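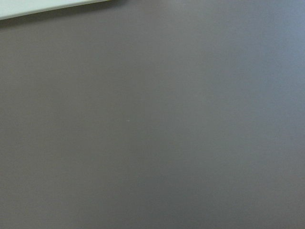
Tiina Heiskanen talks with a lemon in one hand. She's been up since 5, she has a lunch to get out, and she'll give me until the kettle goes, she says. Then she forgets the kettle.

We're in the back kitchen at Lelham, where she teaches the knife class. Short class, cold food only. No stove, no oven. Salads, drinks, plates of fruit. People sign up thinking it'll be easy and then they meet a lemon.

"Everybody can cut a lemon," she says. "Then you ask for the same slice twice and they can't."

So what goes wrong? Pressing, mostly. "They push straight down. The fruit squashes, the juice runs out, you get a wedge that's thick on one side. You have to draw the knife. Long pull, let it go through." She does it in the air, no knife, the lemon still in her other hand.

She wants a round you can see light through but that still stands up on the rim of a glass. Ends off first, and not stingy with it. Seeds out with the tip of the knife, after, when the slice is flat. Not before, you'll tear it.

Before Lelham it was hotels, and before that a fish counter in Ralten, which she brings up a lot. Two years of filleting. "Fish teaches you to keep the board clean. Lemon juice too, it gets under everything." A damp cloth goes under the board if it slides. She wipes down between every fruit and expects the same from teh class.

About boards she has opinions. Bamboo is fine, she says, light to carry, dries quick if you stand it on its edge. Hard on a good blade though, so she wouldn't put her own knives to it all day. No soaking. No dishwasher, ever. Salt and half a lemon once a week, rub, rinse, dry. "You've got the lemon there anyway."

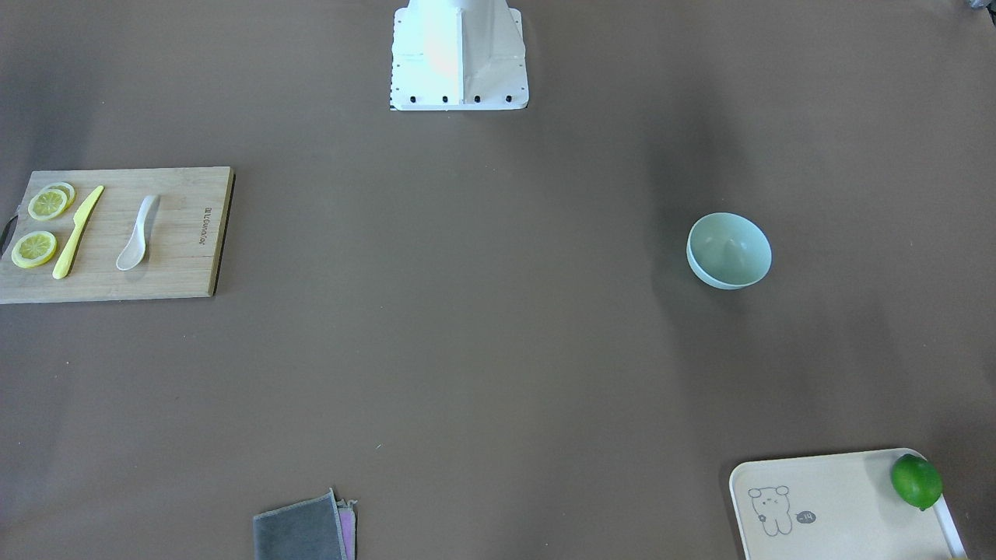

And color? She likes a bright knife for beginners. "Yellow, red, I don't care, something you can find. A gray knife on a gray towel is how you cut yourself reaching for the towel." She doesn't let anyone put a knife in the sink either. It stays on the board till it's washed by hand, tip pointing away from you.

Spoons she's less strict on. A smooth one for tasting, one for the syrup, don't mix them up. The syrup is her thing. Sugar and lemon juice left overnight in a jar, no cooking, strained in the morning. The recipe came from Radymyr Nechyporuk, who had the class before her and still comes by to complain about the knives.

I got him on the phone later. He was in his car. "She cuts too thin," he said. "Very pretty. But too thin, it falls in the drink." Does he tell her that? "Every time."

She laughed when I passed it on. "His were like doorstops."

They've put 129 people through the class between them, going by the sign-up book. 16 on the list for April, which is more than she wants. The tables only take so many and she won't have people cutting elbow to elbow. She may split it, mornings and evenings. She may just say no to some of them. Undecided when I left.

What do people take home? A jar, if they brought one. Most forget. Also a habit or two, she hopes. Lay things out before you start. Board, knife, spoon, and room on the table to put stuff down. "At home they work on a corner this big, with the mail on it." She holds her hands up, a postcard apart. "Move the mail. It's a table, use it."

I asked if she gets tired of lemons. Long look. She likes oranges less, she said, the skin is a nuisance, and limes she finds mean. Grapefruit she'll do for money. Lemons are ok.

Then she remembered the kettle and that was my time up. I got a slice in hot water on the way out, thin, and yes it sank. Tell Radymyr nothing, she said.

The class runs again in April. Bring an apron and a jar with a lid that accually fits. Knives are provided, and your own are welcome if they're sharp, she'll check.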